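Chapter 16
Chores and the Limits of the Machine

A dishwasher is a robot of sorts. It does one chore well because the chore was rebuilt to suit it: plates stand in racks, water stays behind a door, and a person does the loading. Most housework has never been rebuilt that way. Socks, bedding and toys turn up wherever people leave them, and a machine has to take them as it finds them.

Laundry is the standard test. A car door has the same shape every time it comes down the line. A shirt has a new shape each time it is dropped. Before folding can start, the machine must find two points worth holding – a sleeve, a hem, a shoulder – and work out from them where the rest of the garment lies.

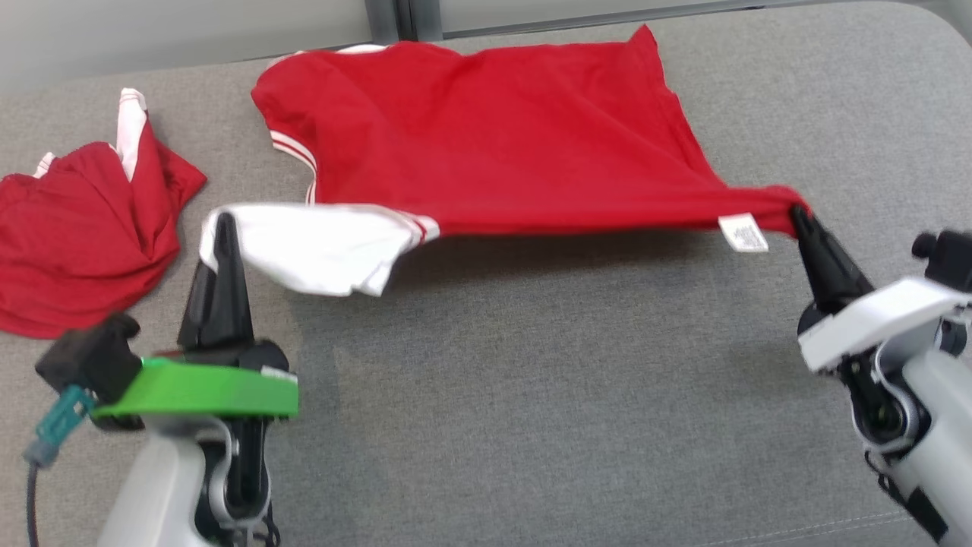
16.1 Why cloth is hard

With one gripper on a sleeve and the other on a corner of the hem, a T-shirt can be pulled out long and still be far from ready to fold. The middle sags, and the next grasp has to be chosen from what shows.

In the Wultholm trials, a two-armed system was given 250 mixed garments. It needed a second attempt at many of them, and long sleeves gave the most trouble. Shen, a shop-floor system built for cartons, moved 379 boxes in one shift but could not be switched to towels without new training. We return to both cases in Section 16.2.

As you read, keep a list of the chores you did on Monday. Mark the ones in which the object kept its shape.

© Zandness Press | Contact the editors | Back to top

Reader comments (2)

Jiahui Peng: Used this with my evening class. The Monday list took up the whole hour. Is there an answer key for 16.2?

akimeo_reader: I work in a hotel laundry. Fitted sheets should get a section of their own.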